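From: Celina Nowakowski
To: Sandside Investors' Circle list
Date: February 6, 2026
Subject: Re: Are we all too gloomy about rates?

Roman Walczak wrote:

> I've moved another chunk out of shares and into the savings account,
> which is paying less than it did in May but at least I can sleep. Does
> anyone on the list still think it's worth being in the market when
> borrowing costs are where they are? Zuzanna says I'm a coward. She may
> have a point.
>
> Roman

Dear Roman, dear all,

You're no coward, and please tell Zuzanna I said so (with love). I've been meaning to write since the last meeting and your message has finally pushed me into it, so do put the kettle on, because you know what I'm like once I get going.

My own feeling is that we worry about the rate itself and forget to ask who has borrowed what. A firm that fixed its loans years ago hardly notices a rise until the day those loans come up for renewal, and then it notices very much indeed. I went back through the annual reports of the small companies in my own pot, all 18 of them, and 9 have to renew a good part of their borrowing before next spring. I was quite taken aback by that! I had thought of it as two or three at most.

Alvar Granström was good enough to look over my workings, and he found that I'd counted one overdraft twice, so thank you, Alvar. He also thinks I'm too hard on Bakari, who have a lot of debt but also a lot of steady customers. I'm still turning that one over. I sold a few of their shares in the autumn, 382 to be exact, and I've been cross with myself on and off ever since, as one is.

As for cash, I keep more than I used to. After paying for the boiler I had £3,421 left in the easy-access account, and I've decided to leave it there for the present and let the dividends build up alongside. It's dull, but I'd hate to have to sell something in a bad week to mend the roof.
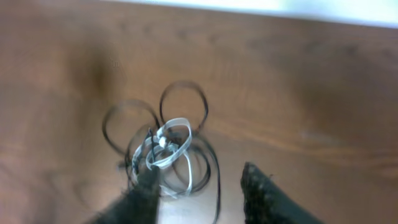

Where I do part company with you, Roman, is on waiting for the "right" moment to go back in. I tried that once, years ago, and I waited so long that I ended up paying more than I'd sold for. These days I put a little in every month and try not to look too often – I don't always manage it. Would half and half suit you, do you think?

Remo Gisler has promised to bring his notes on Turura to the next meeting, and I'd love to hear from anybody who has read the Zieliński results properly, as I only got as far as the chairman's letter before supper.

Warmest wishes to you both,
Celina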